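Brestard Grooved Cutting Board

Rectangular wooden board for everyday kitchen use
Size: 460 mm long
Colour: natural, with darker rim
Price: £90
Availability: in stock

The Brestard is a solid, plain board for people who cook most days and want one board that stays out on the worktop. It is large enough for a loaf, a joint or a whole cabbage, and heavy enough to stay put while you work. The rim has a groove cut into it to catch juice from meat, tomatoes and soft fruit.

We sell it oiled and ready to use. Wipe it over with a damp cloth before the first use and let it dry standing on its edge.

Where to put it

Most people keep the board between the things they use at breakfast and the things they use at supper. Measure the clear space on your worktop before you order, and leave a little room at each end for your hands. Small appliances take up more depth than you might expect, so check that oven doors and toaster levers can still be reached with the board in place. A middle position like this one works well, with the toaster oven and the two-slot toaster on the left and the fruit plate on the right, so that an apple or a banana is close by when you want to slice it. Jars and canisters can go against the back wall.
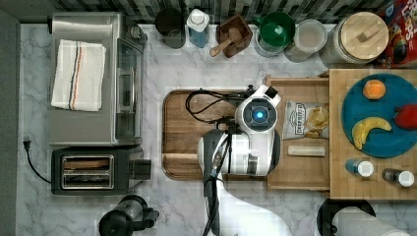

Stone and marble worktops are smooth, and a board can slide on them when the surface is damp. Dry the worktop first, or use the Lovum grip mat, sold separately. The mat is cut slightly smaller than the board so that it doesn't show. It also suits butcher-block counters, where it keeps crumbs and water from getting trapped underneath. If you have a marble top, white and grey or any other pattern, lift the board at the end of the day and wipe under it, as lemon juice and vinegar will mark the stone.

Care

Wash by hand in warm water with a little washing-up liquid. Rinse, wipe and stand on edge to dry.
Do not put the board in the dishwasher or leave it in the sink.
Clean the groove with a soft brush after cutting meat.
Oil when the wood looks pale or feels rough. Leave the oil on overnight and wipe off what is left in the morning.

Orders and returns

Orders placed before noon are sent the same day. Unused boards can be returned within 22 days - please keep the box. For questions about sizes or trade orders, write to Pao-chu Yang at the Zuccaro shop.

Product code: 139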